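novembro de 2022

Acordei antes do despertador, ainda escuro. Fiz café e fiquei a olhar para o boletim de inscrição da travessia de Cletatham, que anda em cima do frigorífico desde o verão. São 220 lugares e já só restavam uns poucos quando vi ontem à noite. Preenchi tudo e não carreguei no botão. Fica para amanhã.

Saí às sete e meia para o lago de Brilley. O carro estava com gelo no vidro e perdi uns minutos a raspar com o cartão da biblioteca. Na estrada velha há obras outra vez, no mesmo sítio do ano passado.

O Mandla Radebe já estava no pontão, de touca posta, a comer uma banana. Água a 7 graus, disse ele, medida com o termómetro dele, que costuma dar um pouco a mais. Entrei devagar pela rampa. Os primeiros metros são sempre maus: as mãos doem, a respiração sai curta, penso em voltar para trás. Contei as expirações como no curso e ao fim de um bocado passou. Fomos até à segunda boia e voltámos. Não forcei. O ombro esquerdo queixou-se na volta, no mesmo ponto de outubro, quando levanto o cotovelo. Tenho de ligar à fisioterapeuta.

Havia nevoeiro baixo e não se via a margem de Plikside. Ouvi os gansos mas não os vi. Um senhor com um cão perguntou-nos se não tínhamos frio e o Mandla respondeu que sim.

O pior foi depois. Vesti-me mal e depressa, primeiro as meias, que é um erro, e quando cheguei à camisola já tremia. O chá da garrafa estava morno. Fiquei no carro com o aquecimento no máximo até conseguir segurar bem a chave. A Anel Du Plessis, que nada ali há muito mais tempo do que nós, diz que se veste primeiro o tronco e a touca de lã, e que os pés podem esperar. Já mo disse três vezes. Da próxima vez deixo a roupa empilhada pela ordem certa antes de entrar.

Em casa, sopa de ontem e pão. Dormi uma hora no sofá. À tarde passei os registos do caderno para a folha de cálculo. Com os de hoje, tenho 2459 metros em água abaixo de dez graus desde que comecei esta época. Parece pouco escrito assim. O plano da Anel pede mais até janeiro, mas o plano dela também não conta com constipações.

Depois arrumei a roupa de inverno. Separei o que fica no saco da natação e o que volta para o armário. As luvas boas não apareceram. Apareceu um gorro que eu dava por perdido e um recibo do parque de Geum, ainda dobrado.
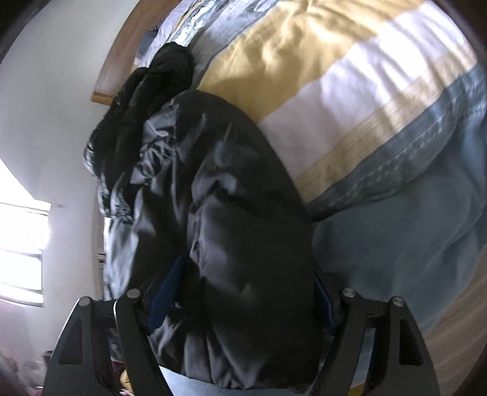 Roupa quente, cinzento-escura.

Telefonou a minha irmã por causa do Natal. Quer saber se levo a sobremesa. Disse que sim sem pensar e agora tenho de escolher uma. Ela acha a história do lago uma parvoíce e perguntou duas vezes se há alguém a vigiar. Expliquei que nunca entro sozinha e mudámos de assunto.

Jantei cedo. Ombro com gelo, o que depois desta manhã custou. Comprar: pilhas, chá, fita para a boia. Perguntar ao Mandla se no próximo treino pode ser às oito.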